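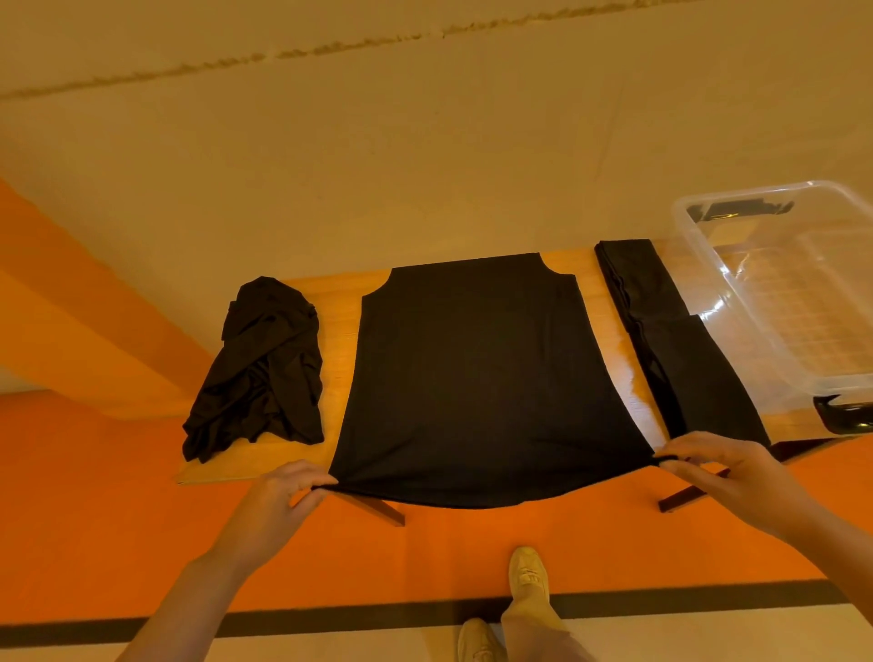
4.2 Learning the words as you go

We now turn to the part of the study we had most looked forward to, which is how readers of science fiction pick up made-up words. The three novels in the Mirwood set handle this in very different ways, and the reviews show that readers notice, remember and argue about the difference.

Vurkurano is the boldest. Its first chapter drops the reader into a repair yard on a flooded moon, where everyone speaks a trade slang that is never translated. A "lull" is a pump, a "cold lull" is a broken one, and by the end of the chapter a character can call her own brother a cold lull and the insult lands. There is no glossary. The meaning arrives through use, often two or three pages after the word does, and a second reading of that chapter is a real pleasure: lines that were fog the first time become jokes.

Mabuza takes the opposite road. Its narrator is a court interpreter, newly arrived on a station where two languages have half merged, and she explains words to us as she explains them to the judges. This could easily have been dull. What saves it is that she is sometimes wrong. In the hearing about the stolen seed bank she gives the court one meaning for "oru," gives the reader another, and has to take both back in the last third of the book. Several reviewers said they had turned back to the earlier hearing to see what they had missed, and so did we!

Lumudlow sits between the two and uses almost no new words at all. It gives old ones new jobs instead. "Weather" means the mood of the ship's computer, and "Sunday clothes" means a pressure suit. Ordinary dress keeps its ordinary names, so that when Petty Officer Renn changes for the crew dance, the book says only "a black sleeveless top" and moves on. Figure 2 shows a garment that fits those words. The plainness is striking after forty pages in which "coat" has meant a layer of hull foam, and a surprising number of reviewers stopped at this line. One wrote that it was "the first time I was sure what anything was."

To compare these effects we gathered 622 reader reviews of the three novels and kept 600 after removing duplicates. Each was read by 2 coders, who marked any passage about language as welcoming, resistant or mixed, and who settled their differences in discussion. Shuk-fan Mak drew up the coding guide, and her best decision was to let one review hold more than one mark. Readers change their minds in the middle of a paragraph, and we wanted to catch them doing it.

The reviews of Vurkurano are full of such turns. A typical one opens with a complaint about the slang, grumbles through the plot summary, and then uses the slang itself, without quotation marks, in its closing lines. We had expected to find a camp that loved the difficulty and a camp that gave up. Both exist, but the group in between is far livelier, and its members tend to be generous with help. They swap guesses and correct each other. One long thread is devoted entirely to whether "hask" is a greeting or a threat, and it is a wonderful piece of close reading.

Reviews of Mabuza more often discuss trust. Readers liked being taught, and some felt cheated when the teacher failed. Others named that failure as the best thing in the book. Mixed marks cluster here around the final hearing, where the interpreter refuses to translate a single word and the judges must vote without it.

For Lumudlow the comments are shorter and warmer. Its readers rarely call the language hard, though many quote it. "Bad weather this morning" is the favorite by a wide margin. We return to quotation in Section 4.3, where we look at which phrases readers carry over into reviews of other books.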